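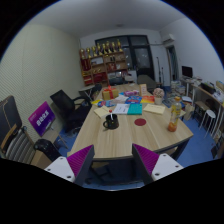
Shared Meeting Room, Second Floor: Progress Report to the Nirkby Fund

Reporting period: to the end of October
Prepared by: Danuta Urbańczyk, facilities coordinator
Reviewed by: Myroslav Ostapchuk

1. Status

The grant covers three work items: clearing and re-equipping the meeting room, setting up a sorting procedure for items left on the conference table, and writing a short use policy for the groups that book the room. Item one is complete apart from the floor storage noted in section 5. Item two is under way. The policy exists in draft and has been sent to the booking groups for comment.

Spending is within the approved budget. No transfer between budget lines is requested.

2. Furniture and fittings

The conference table stays in the center of the room. It has a light wood top and dark metal legs, and its condition was rated good at the start of the period. Sydorenko supplied the acoustic wall covering, and the left wall is finished in a light beige-grey. The wooden shelving unit remains at the back in front of the window, with the trophies on top. Moving it was considered and rejected on grounds of weight and access.

Seating is mixed. The mesh office chair and the grey ribbed-back chair are both retained for now. A matching set was quoted by Jeltberg, but the delivery time of 19 weeks falls outside the grant period. The quote has been kept on file.

3. Table clearance

Under the procedure, everything on the table is put into one of four groups: drinks and containers, food packets, paper and books, and gifts or personal property. Drinks are handled first. Open or part-used bottles are removed at the end of each booking. The contents go down the kitchen sink and the bottle goes to plastics recycling with the cap on. Mugs go to the kitchen and coasters stay in the room.

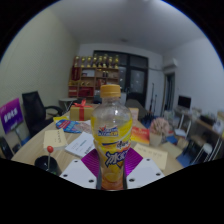 Drinks group: plastic bottle with yellow label. Books, snack bag and ribboned gift box on the table behind.

Sealed food packets are moved to the shelving unit and kept for 8 days. Opened packets are discarded the same day. Gift boxes are not opened by staff. They are tagged with the booking reference and held until claimed. Potted plants and standing photo frames count as room items and stay on the table.

The log for the period has 42 entries. Of these, 18 were in the drinks group. Paper and books made up most of the remainder, and the return rate for that group is low, mainly through missing names. A name label for booklets and folders is being tested with the Ponine reading group and will be offered to the other groups if take-up is acceptable.

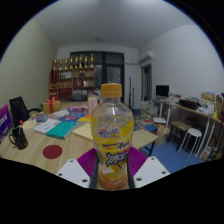
Bottle with a small amount of liquid left. White and teal books at mid-table, mug and round coaster mark toward the near edge.

Loose sheets and card have been the hardest to classify. The first version of the procedure placed them with recycling, and two complaints followed. The current version treats any sheet of paper or cardboard left on the table as paper for return, with the same holding time as food packets.

4. Use policy

The draft is one page. It sets a maximum of one drink per person on the table, asks groups to clear their own packaging, and names the shelving unit as the only place for overnight storage. Comments received so far concern the drinks limit. One group has asked for an exception for celebrations, and wording for this is in preparation.

5. Open points

Floor storage: the cardboard box and the purple sign board by the left wall have no assigned place. A wall bracket for the sign board has been priced.

Microphone stand: currently near the window. To be moved to the equipment closet once shelf space is cleared.

Holding time: review whether 8 days is enough for groups that meet once a month.

6. Next period

Finish the use policy and post it by the door. Fit the bracket. Close the label test and report the return rate by group. A final cost statement will be sent with the next report.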